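Ticket: Shared label printer drops jobs after the Kadlec update
Opened by: Fatima Khumalo
Assigned to: Radomír Šimko
Status: Open, workaround in place
Date opened: 1st June

Fatima Khumalo wrote:
The label printer in the Nellard prep room stops partway through a batch. The first 2 labels print, then the queue shows "held" and the rest stay there. Single labels are fine. Restarting the printer clears the hold until the next batch.

Radomír Šimko wrote:
Checked the queue on the print server. Jobs arrive at 300 dpi but the driver profile was reset to the default by the update. Put the old profile back and sent a test batch. It held again at label 3.

Fatima Khumalo wrote:
Same result from Štěpánka's login. She also tried the Varnness template with the barcode removed, and that one went through.

Radomír Šimko wrote:
Then it is the barcode font. The update replaced it with a version the printer does not have in memory, so each barcode is sent as a graphic and the buffer fills. I have asked Zoltitz for the older font file. Until it arrives, use the plain text template for anything more than 2 labels.

Fatima Khumalo wrote:
Plain template works. Small labels still go on the box lids as before.

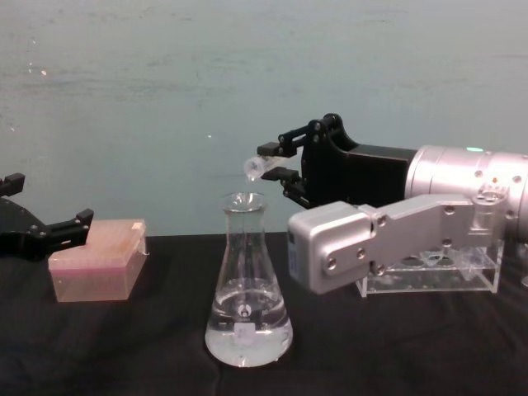 Pink box and glass flask on the black cloth.

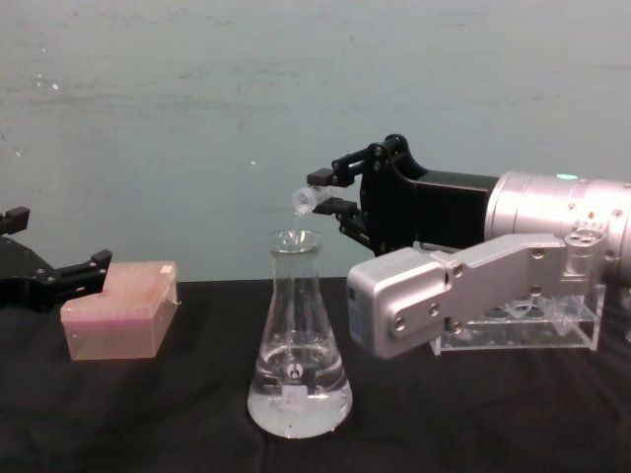 Do we have to reprint the labels that came out before the queue stopped?
Keep them if the barcode scans. Reprint any that fail, one at a time, and delete the held job first so it does not print twice.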